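Workshop notebook, Garthorpe
Aug 20, 2022

Madder bath, third try. Present: me, Yi-chun Tu, and Kai-wen Tsao until lunch.

The recipe is the one Pao-chu Hsu copied out of the 1862 dyer's manual. It gives the madder by weight but says nothing useful about the water, so I went by the notes from our December run, when the cotton came out closer to brick than red. Well water from Worumwood this time, with a little chalk added. Total dry weight of cotton going in was 1165 grams, all of it scoured on Thursday and mordanted overnight in alum.

Bath started cold at 9. Brought it up slowly and held it under 70 C. Kai-wen watched the thermometer while I cut the test strips. It crept to 74 once, when the lid was on and we were both at the sink, and I think we will see some brown from that. Took it off the heat after 90 minutes and left the cotton to cool in the bath.

Color on the first strip: decent orange-red, duller than I wanted. Second strip, pulled 40 minutes later, was deeper but the edges were streaky. Yi-chun thinks the cloth was packed too tight in the pot. I agree. We should split the load next time and use both pots, even if it means a second person stirring.

Rinse water ran pink for four changes and then mostly clear. No soap yet. Shih-chieh Shek asked us to leave half the pieces unsoaped so he can compare them after a month in the window.

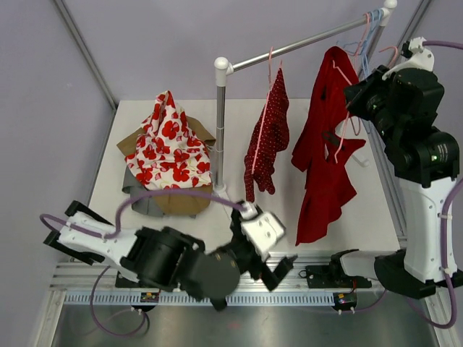

Drying is still the weak point. The December lengths picked up a pale line across the middle wherever they sat folded over a rail, and I would like to be rid of it before we dye anything for the Prerisari order. A bare metal rail with white plastic joints, that type of rack, is fine for ordinary clothes but narrow for wet yardage – the fold is sharp and the dye moves away from it. Yi-chun suggested slipping a split cardboard tube over the rail and wrapping it in old sheeting. Trying that with two lengths tonight, and laying two more flat on the slatted boards. The rest are pinned along one selvage on the line in the shed.

Iron: we still have no good answer for the dark specks on batch 16. They are too small for rust drips and they go right through the cloth. I scrubbed the enamel pot and found a chip near the handle, on the inside. Could be that. Marked the pot with tape, not to be used for madder until it has been looked at.

Tzu-hsuan Tseng telephoned about the weld seed. She can spare one packet, and says to sow it on bare ground and not cover it. Yen has the bed by the fence cleared already.

To do
Label the strips before the pencil rubs off (pot, time, soaped or not).
Order alum, we are down to the last jar.
Save the spent madder. Kai-wen wants to try an exhaust bath on the wool, 18 skeins if there is room.
Ask Pao-chu to check the page on bran. I read it as two handfuls but the copy is smudged there.

Left the shed window open for the drying. Close it if it rains.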